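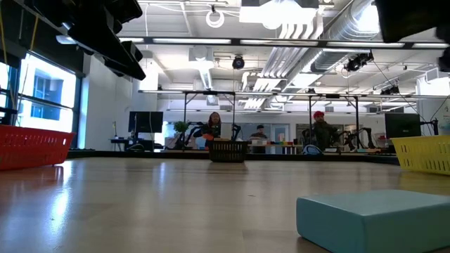 How to Oil a Wooden Tabletop

Posted in Home Care by Viola Caputo

A wooden top that gets daily use needs fresh oil once or twice a year. I do ours in August, when the windows can stay open. The work itself takes an hour or so, but the oil needs the night to soak in.

What you need

Food-safe mineral oil
Sandpaper, 120 and 220 grit
Dish soap and two sponges
Lint-free cotton rags
A plastic scraper

Step 1. Check whether it needs oil

Put a few drops of water on the wood and wait a minute. If the drops stay round, leave it alone for now. If they sink in and leave a dark spot, go ahead. This guide is for oiled wood only. A top sealed with varnish won't take oil, and the oil will sit there and get sticky.

Step 2. Clean it

Clear everything off. Scrape up dried food, then wash with warm soapy water and wring the sponge out well. Wipe again with plain water. Let the top dry for at least 14 hours before you sand.

Step 3. Sand

Start with 120 grit on stains and rough patches, then go over the whole top with 220. Always move with the grain. Wipe off the dust with a barely damp rag and give it 60 minutes to dry.
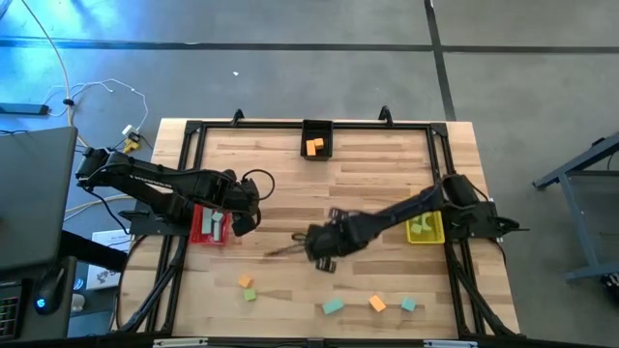

Butcher-block top with strips in honey and pale tan.

Step 4. Oil

Pour a small puddle in the middle and spread it with a folded rag, working along the strips. Do the edges and the end grain too – end grain drinks up more than you expect. Wait 20 minutes, wipe off what is left, and put on a second coat. Leave that one overnight and buff with a dry rag in the morning.

Step 5. Get rid of the rags

Mineral oil rags can go in the trash. If you used linseed or tung oil, lay the rags flat outdoors until they are stiff. Balled up, they can heat up and catch fire.

Comments

Phúc Tôn: Does this work on bamboo?

Viola Caputo: Yes, but use thinner coats. Bamboo takes less oil.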